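February
By the Avgate Packaging Study Group

3.2 Snack packaging at the sorting table

Small flexible packs were the hardest items to place in our earlier household survey. Bottles and cans were named the same way by nearly everyone who filled in the form, but an empty chip bag might be written down as plastic, foil, soft plastic or just rubbish. We therefore gave snack packaging its own part of the table work, using packs saved by households in Kinel and Trakano over the summer holidays. In all, 3671 pieces came in. Food-soiled packs were set aside before the count and are dealt with in Section 5.

The packs were grouped by what a person would notice first when picking one up: whether it is shiny or dull, whether light comes through it, and whether it stays crushed after it has been squeezed. We did not ask sorters to read the recycling labels. Many labels are printed along a seam, and once a pack has been torn open across the top the label is often in two pieces or gone.

Material for each trial was tipped out as a mixed pile and left as it fell. Flattening the packs beforehand makes them easier to tell apart, and an early round done that way gave results that were too good to be useful. At home, packs go into the bin crumpled and sometimes one inside another. Figure 4 shows part of a mixed pile on its pale sheet, with a crumpled gold and brown foil wrapper held over an orange-red bag and a red and white printed wrapper.

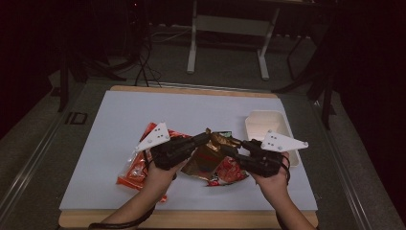 Figure 4. Mixed snack packaging on the sorting board, with small white tray at right. Photo: Avgate Packaging Study Group.

The sheet colour matters more than we expected. On the grey tabletop alone, clear and silver films were easy to miss, and small torn corners were left behind at the end of a trial. A pale sheet fixed this for most packs. It did less for white-backed wrappers lying face down, and these made up a good share of the pieces found last.

Foil-type wrappers were recognised quickly. Sorters in the Kinel group placed 80 of the first 100 without stopping to turn them over, and the usual reason given was the shine. Shine is a poor guide to the material, though. A wrapper with a thin metal coating on plastic film looks much like one made of foil, and the two can only be told apart by hand with the scrunch test: foil stays in a ball, while coated film slowly opens out again. When the scrunch test was added to the instructions, sorting took longer and the number of coated films placed with foil fell.

Bags that were partly see-through caused a different problem. Where a bag had both printed and clear areas, sorters judged it by whichever part was facing up. The same bag could be placed in one group in the morning and another in the afternoon. We now ask that every bag be turned over once before it is placed – a small step, but one that most people do not take on their own.

Very small pieces need a separate note. Lolly wrappers and torn strips tend to sit under larger bags and show only as an edge of colour. They weigh almost nothing, so a tally by weight hides them completely. Counted by piece, they came to around 80 in a typical household bag from Trakano. We report both measures in Table 6, and the order of the groups changes depending on which is used.

Two limits should be kept in mind. The packs were saved by people who had agreed to save them, and some households had clearly rinsed or folded items before handing them over. The range of brands was also narrow, as most families in both towns shop at the same two supermarkets. The Ersoy collection, described in the next section, was taken from kerbside bins and has neither problem, although it brings others – mainly moisture and packs stuck together with food.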